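Progress report to the Pluturus fund, second period
Project: Shared packing table with robot arm, Mersha workshop
Prepared by Saron Hadgu, work organization, Bastoseo

1. Where we are

In the first report we described the packing room in Mersha as it was before the project. Household items come back from rental apartments in mixed crates, and our packers check them, wipe them and put them together again as sets for the next tenants. In this period the arm, which everyone here calls Jolta after the name of the control program, started to work at one of the tables during normal hours. It takes light items from the table and places them for the packer. The packer decides if the item is clean and complete, and closes the set.

We had planned to begin with two tables. We began with one, and I will explain this in section 3. The money for the second table is not spent and it is kept on the project account.

The arm has a gripper with two fingers. The inner sides are knurled in a small diamond pattern, so that smooth things do not slide so easily, and there is a camera close to the gripper. The packers can see the camera view on a screen next to the table. This was not in our application. The packers asked for it in the first week, and it was the cheapest change we have made.
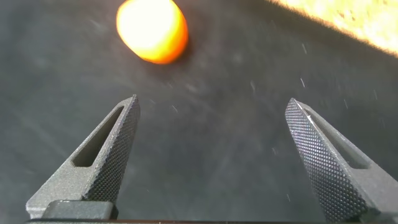
Photo: Bastoseo / Mersha workshop, wrist camera

Strong light is still a difficulty for us. When something in the view is very bright, the middle of it becomes nearly white for the camera and the program finds the edges badly. Orange and yellow items are the worst. We have tried to change the position of the lamp and we have tried a lower exposure. The lower exposure helps with the bright items, but then the dark ones are harder to find against the table. At this moment the packer can switch between two settings from the screen. This is a solution for now, and we would like to have a better one before the next report.

2. What the work is like now

Before, each packer did the whole set alone, from crate to closed box. Now the person at the arm table does the checking and the closing, and spends less time reaching over the table. Four packers have been trained and they take turns. Nobody stays at the arm table for a full shift. We made this rule after the trial days, when the first packer told us that to wait for a machine makes her more tired than to lift. I believe she was right, and I also tried it myself for a morning. The arm is slow with soft things, and a person who is fast with the hands finds it hard to stand still beside it.

The waiting time has become shorter. The packers discovered that they can check the item from before while the arm moves to the next, if the items are laid out with enough space between them. So the layout of the table was changed by the people who use it. The engineers had drawn a layout with everything in a straight row, and it was abandoned quite early.

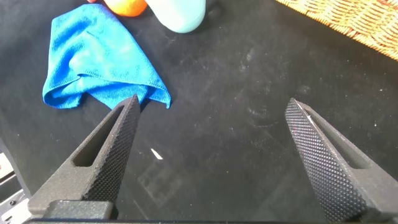
Reading time: 5 minutes

Cloths remain the most difficult item. A microfiber cloth that lies folded in a loose heap has no clear place to hold it, and the program chooses a different place each time. If it lies flat, the fingers have too little to close on. The packers now leave cloths a little crumpled on purpose, with one corner pointing toward the gripper. It is not a nice instruction to write in a manual, but we have written it, in the words that the packers use themselves.

Hard and round objects go better, but they can roll when a finger touches them first from one side. For this reason they are put at the far side of the table, behind the cloth, where they have less open surface in front of them. Baskets are not lifted by the arm at all. They are moved by hand, and this will stay so during the whole project.

I want to write also about the surface. The black tabletop was selected because colored items are easy to see on it. It shows all dust, and it gets scuffs and smudges. Small pieces of paper and lint are sometimes read by the program as an item, and then the arm goes down for nothing. The table must therefore be wiped more often than our old ones. We did not count this as work when we planned the project, and in the first weeks it was done by whoever was annoyed enough. It is now included in the time for the shift change and it is paid.

3. Deviations from the plan

The second table is late. The reason is partly the delivery of the base frame and partly our own decision. We did not want to put two arms in the room while the packers were still changing the procedure for the first. The new date is March, if the electrician can come on a Saturday when the room is closed.

The target of 100 sets in one shift has not been reached on a regular basis. We reached it on 2 shifts, both with few cloths. I ask the fund to allow us to report soft sets and hard sets separately from now on, as the common number says little about how the work goes.
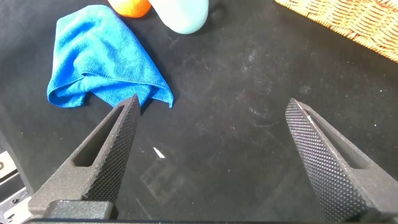 A part of the delay in the soft sets comes from stops. When the gripper closes on nothing, the program makes a stop and waits for a person to confirm. At the start it did this after each empty grip. We have now set it so that it may try again before it calls the packer, and the packers say that the shift is calmer. The stop button on the table is of course as before and it is tested each morning.

4. People and agreements

No position has been removed and no hours were reduced. This was a condition in our agreement with the staff and it is valid until the end of the project. What comes after is a question that the packers put to me quite often, and I cannot answer it alone. The management of Bastoseo has promised a written answer before the second table is taken into use. I will attach it to the next report.

The trained packers receive a small addition to the hourly pay on the days when they work at the arm table. One of them has asked to learn how to change the grip settings, and we would like to use 5 hours from the training budget for this. We ask for your approval by e-mail, as it is not in the original list of courses.

5. Next period

- Install the second table and train the packers who will use it.
- Test another lamp over the first table, with the bright items first.
- Rewrite the cloth instruction together with the packers.
- Send the soft and hard set numbers in two columns, if the fund agrees.

The cost sheet is sent separately. The line for the screen is new, and it is covered by what was left from the floor marking.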